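Section 3: Setting Up and Making a First Cut

These steps apply to the Clovmont 366 hand-crank die cutter. Read the whole section before you turn the handle.

Setting up the machine

1. Place the machine on a flat, sturdy table. Leave enough room in front and behind for the plates to pass all the way through.
2. Fold down both side trays until they click.
3. Press the suction lever on the left side. Tug the machine gently. If it slides, lift the lever, wipe the base and the table with a dry cloth, and press again.
4. Push the handle onto the shaft and tighten the screw by hand. Do not use pliers.
5. Turn the handle one full turn with nothing in the machine. It should move freely in both directions.

CAUTION: Keep fingers, hair, and loose sleeves away from the rollers. Children should use the machine only with an adult present.

Building the plate stack

6. Lay the base plate on the front tray.
7. Add one clear cutting plate.
8. Set your card stock on the plate, with the side you want to keep facing down.
9. Place the die on the card stock, cutting edge down. Hold it with a small piece of low-tack tape.
10. Cover with the second clear plate.

NOTE: For thin paper under 55 lb, add one paper shim between the base plate and the lower cutting plate. Do not use more than two shims.

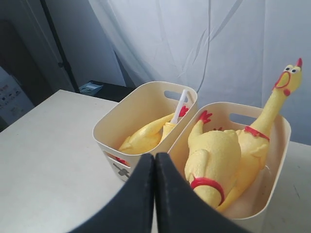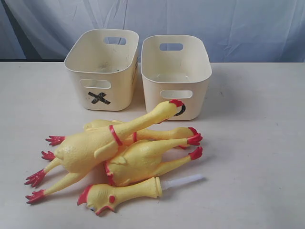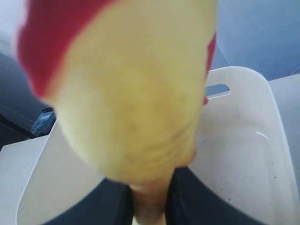 First and second pictures: cream-colored plastic bins and yellow rubber chickens. Third picture: a hand holding a yellow and red item.

Making the cut

11. Slide the stack toward the rollers until it stops.
12. Turn the handle slowly, away from you. You may hear cracking from the plates. This is normal.
13. When the stack is clear of the rollers, lift it off the rear tray.
14. Peel off the tape and push out the shape with the poking tool. Detailed dies may need a second pass.

CAUTION: If the handle becomes hard to turn, stop. Back the stack out and check that you have not used an extra plate. Forcing the handle can crack the rollers and is not covered by the warranty.

Plate care

Cutting plates will show marks after the first use. Flip and rotate them every few cuts to keep them from bowing. Replace a plate when it splits or no longer lies flat, or after 400 passes.

For embossing folders, see Section 4.

Skirncombe Craft Tools | Contact us | © Skirncombe. All rights reserved. Rev. 10/7/23 | Back to top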